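Changing the Door Handles at the Ambaye House: Photos

Sep 8, 2022

We moved into the Ambaye house in March and every door in it had a different handle. Some were brass knobs, two were glass, and the pantry had a cabinet pull screwed on where a knob used to be. I wanted levers all the way through, in one dark finish. These are my notes from the job, put down mostly for my brother-in-law, who is about to do the same thing at his place.

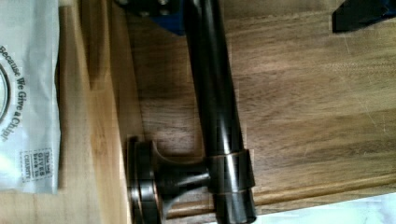

The house has 13 interior doors. I bought the levers in two orders, because the first store only had enough for the upstairs. The budget was $200 and I went over it, mainly on latches. I had planned to keep the old latches and found that half of them were sized for a different setback, so they would not line up with the new spindles. If you are ordering, measure from the edge of the door to the center of the big hole before you do anything else. Write the number on a piece of tape and stick it on the door.

The finish

Oil-rubbed bronze, bar-style lever, round rosette. It is a brown-black with copper highlights, and under a lamp you get a long pale streak along the bar. I looked at flat black first. The floors here are a medium brown and the copper edges on the rosette sit better with that. Tekle Ejigu, who lives next door and has black ones, thinks mine look older than the house. The house is from the fifties, so he may be right. I still like them.

The shape

There is a collar ring partway along the bar, and from there a short neck goes off to the side and flares out into the rosette. I mention the neck because it decides how far the lever stands off the door. On the linen closet the new lever came close to the light switch plate when the door was swung all the way open. I put a stop on the baseboard and that took care of it.

Left and right

Check which way each door opens before you take a lever to it. Mine came handed, meaning a left lever and a right lever, and they look the same until you hold them up against the door. I got the bathroom wrong and had to take it off again. Some brands let you flip the lever with a small screw underneath. These did not.

Where I worked

I laid the levers down on wood, and I would not put them on tile or concrete. The finish marks if you drag it across anything hard. Keep the small screws in a cup. I lost one down the floor register in the front bedroom and drove back to the store for a single screw, which they sold me in a pack of 24.

Putting them on

Old handle off, old latch out, new latch in with the slanted side facing the way the door closes. Then the spindle goes through, a lever on each side, and the two long screws pull everything together. Start both screws by hand and go back and forth between them. If you tighten one all the way first the rosette sits crooked and the lever drags. I used a plain screwdriver the whole way through. A drill is faster — it will also chew up a screw head in about a second.

The strike plates took longer than the levers. Four of them needed the recess in the jamb cut deeper with a chisel, and one had been painted over so many times that I had to score around it with a knife before it would move.

Cleaning

A soft dry cloth, and nothing with ammonia in it. The finish is supposed to wear lighter where hands touch it. The kitchen door gets the most use, so I expect it will change first.

I still have the basement door to do. It is thicker than the others and needs longer screws.

Comments (4)

Lemlem Birhane
Did you keep the glass knobs? People will pay for those.

Abenezer Belay
We did ours last year and had the same trouble with the latches. Ours were adjustable in the end, you twist the barrel and it gets longer. Worth checking before buying new ones.

Sachiko Ikeda
Does the dark finish show fingerprints? I have two kids and a white hallway.

Yupin Nilsuwan
Thanks for the note about left and right. I was about to order all of one kind.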